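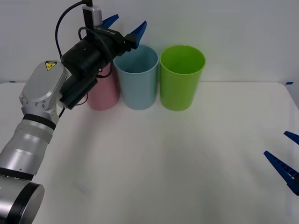 Usholm的借杯子计划总算定下来了，五月开始，全镇的饮料摊和几家咖啡店都可以用同一种塑料杯，喝完随便还到哪一家都行。我跟这件事跟了快一年，中间有两回都以为它要黄了，所以昨晚收到消息的时候还挺高兴的，饭吃到一半就跑去打电话（菜后来是凉着吃的）。

先把大家最关心的说了：押金每只30便士，还杯子的时候当场退，现金退现金，刷卡退卡上。借出去以后30天内还都算数，过了期也没人追着你要，只是押金就留在计划里，拿去补新杯子。我问过能不能一次借一摞回家开生日会，答案是可以，不过最好提前一天跟店里打声招呼，别周六上午人最多的时候冲进去把柜台搬空。

杯子叫Trultus，是Flundwood那边一家小厂做的，杯壁比普通野餐杯厚一点，杯口往外翻了一小圈。我拿回家试用了两个星期，说说感受吧。装冷饮很舒服，装茶也可以，就是刚倒进去那一两分钟杯身有点烫手，我习惯捏着杯口那一圈。洗碗机洗了十来次，颜色没怎么变，倒是我家的咖啡渍在里面留了浅浅一层，用小苏打擦一擦就掉了。还有一点，它们摞在一起的时候吸得很紧，尤其是没晾干就摞，我有天早上站在水池边拔了半天，最后是泡热水才拔开的。这个问题我反映上去了，厂里说下一批会在杯底里侧加几道小凸棱，让空气能进去。

计划的负责人是Lleucu Voyle，她在Rosser街开了很多年咖啡店，镇上爱喝咖啡的人多半都认得她的嗓门。去年夏天她先在自己店里试了一轮，后来隔壁的面包店和街尾卖果汁的也加进来，三家一起用到入冬。她给我看了账本，试用期间一共借出1181次，绝大多数都回来了。没回来的那些她也不太心疼，她说：“我在好几户人家的窗台上见过，种着小葱呢，长得还挺好。”我没敢告诉她我家窗台上也有一只，不过我的是付过押金的，不算偷！

颜色这件事，说起来能说一晚上。最开始的想法是只做一种颜色，方便清点，也便宜。可是试用的时候大家马上就发现了问题：一家人坐一桌，四个杯子一模一样，五分钟以后谁也不知道哪个是自己的。后来就改成了几种颜色混着来，孩子们高兴坏了，排队的时候就开始喊我要粉的我要粉的。浅蓝色也很抢手。Lleucu说她现在倒饮料之前都得先问一句要什么颜色，一个上午下来多说好多话，可是洗杯子的时候看着那一排花花绿绿的，心情确实好。

正式开始的时候，杯子的总数会加到2000只，除了Rosser街那三家，河边的周末集市、游泳馆的小卖部和图书馆楼下的茶座都会参加。我特意去问了图书馆，因为那里没有像样的厨房，只有一个小水槽。他们的办法是只管收，不管洗，装进带盖的箱子，傍晚由面包店送货的车顺路带回去一起洗。箱子和推车都已经订好了，就差给茶座后面腾出一块放箱子的地方，现在那里堆着去年读书节剩下的折叠椅。

洗杯子归Emlyn Kemeys管。他原来在学校食堂的后厨干过，对温度和晾干这两件事特别较真，我去找他的时候他正对着晾架发愁，说现在这种架子的间距是给盘子用的，杯子倒扣上去老往一边歪，杯底积一圈水。他打算换成带立柱的那种，一根柱子套一只。我问他一天最多能洗多少，他说没算过，“先看集市那天我腰还在不在”。他还托我写一句：还杯子之前把吸管、柠檬片和纸巾拿出来扔掉，谢谢大家。柠檬片他连说了两遍，我想他是真的被柠檬片伤过。

也有人不太买账。我在面包店排队的时候听见一位先生说，他出门散步就想两手空空，喝完还要记着还杯子，麻烦。这话我能理解，我自己就在大衣口袋里揣过一只杯子揣了一星期。Lleucu的回答是纸杯暂时还留着，不想借的人照旧买纸杯，多付一点杯子钱就是了，具体多少各店自己定。她说她不想把谁逼走，喝咖啡本来是件开心的事。另外有几位家长问能不能配盖子，小孩子拿着满满一杯热巧克力过马路，看着实在揪心。盖子目前没有，厂里在打样，赶不赶得上五月还不好说，所以头一阵子推婴儿车的各位请倒七分满。

还有人写信来问，能不能用自己的杯子。当然可以呀，一直都可以，各家店都收，有几家还给便宜一点。只要杯子是干净的，别把昨天剩的奶昔底子带过来让人家帮忙涮就行（据说真有这样的，我就不打听是谁了）。

我自己最期待的是河边集市。以前到了下午，垃圾桶边上总会堆出一座纸杯小山，风一吹，滚得满草地都是，我家的狗追着咬，叼回来一只又一只，脸上全是奶泡。今年集市入口和出口会各放一张还杯子的桌子，押金也在那里退，不用再走回原来那个摊位。桌子上杯子要怎么放还在商量，Emlyn想让大家按颜色排成排，这样一眼就能看出哪种少了，Lleucu觉得能放上桌子就已经很感激了，别要求太多。

想先看看杯子的朋友，现在就可以去Rosser街的店里，柜台边上摆着样品，各种颜色都能拿起来捏一捏。愿意加入的摊主也可以直接去店里找Lleucu登记，带上摊位的名字和平时营业的时间就好，登记不收钱，杯子按每周的用量配送，用不完的下周抵掉。她上午比较忙，下午三点以后去能聊得久一点，运气好的话还有当天没卖完的姜饼。

如果你家里还有去年试用时留下的杯子，不管是种了葱还是插了牙刷，现在拿回去照样退押金。我那只种葱的先不还了，等这一茬吃完再说。

2024年1月28日，写于Usholm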